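Dining table color: brown, or the other brown?

hestwood_dad
We're repainting the dining table before my sister-in-law visits. My wife likes a plain flat brown. I say it's the color of a waiting room. Opinions?

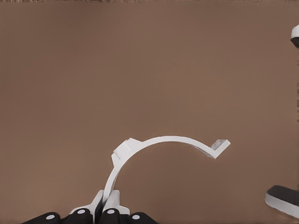 Reply 1 - raudsepp_v
Flat brown hides gravy. I've had a matte table for 20 years and my family eats like raccoons. Gloss shows every elbow.

Reply 2 - Ustus
Disagree with Vija. Matte holds grease like a grudge. Satin or nothing. And go warm, the grayish browns look dead by December.
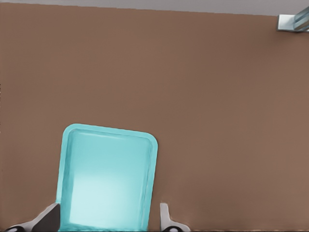

Also, whatever you pick, sand it first. I skipped that once and peeled my table off with a dinner roll.

Reply 3 - hestwood_dad
Sanding was not in the marriage vows. Is one coat enough?

Reply 4 - raudsepp_v
Two thin ones. Ustus will say four.

Reply 5 - Ustus
Four.

Reply 6 - jamila_w
Rirkmont sells sample pots, so try a patch and look at it morning and night before you fight about it. We did that and had a much better informed fight. 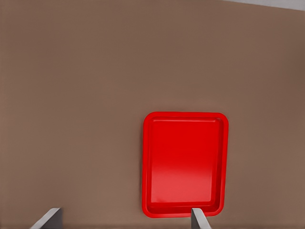 Mine went with cocoa, I wanted green. The table is cocoa. The chairs are green and I sit in all of them.

Reply 7 - hestwood_dad
Showed my wife this thread. She says matte, two coats, and I'm sanding.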